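Newsletter > Automatisierung > Datensammlung

Februar | Redaktion Plullenier

Wieder 2.094 Beispiele mehr

Trenduldale meldet den nächsten Zuwachs: 2.094 Durchgänge von Hand vorgeführt, alle für das Greifmodell, das irgendwann im Bad aufräumen soll. Geübt wird mit Handgreifern am Waschtisch. Ich bleibe skeptisch - die Zahl sagt wenig, solange Pumpflasche und Becken in jedem Durchgang dieselben sind.
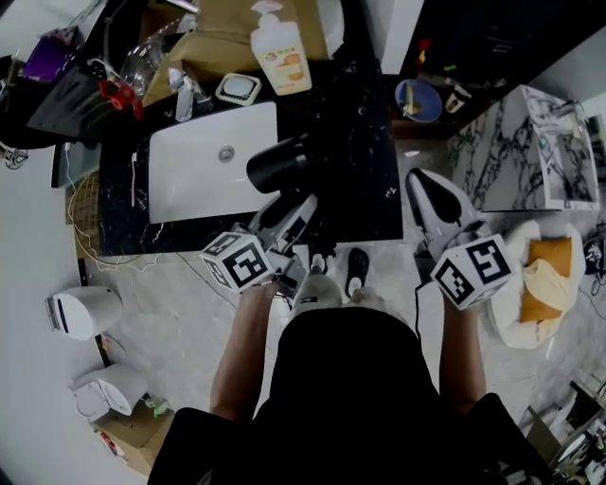

Beide Greifer mit Markerwürfel, von oben gesehen.

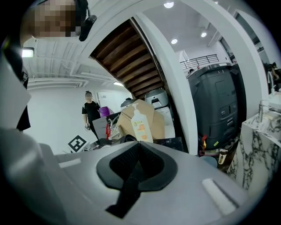

Was fehlt

Eine Angabe zu den verworfenen Durchgängen sucht man im Bericht vergeblich. Plokadgate hatte im Herbst 17 von 20 Testgriffen als gelungen gewertet, allerdings im selben Raum, in dem auch gesammelt wurde. Ein Test in 4 fremden Wohnungen ist angekündigt. Bis dahin glaube ich die Kurve nicht.

3 Kommentare | 11-mal geteilt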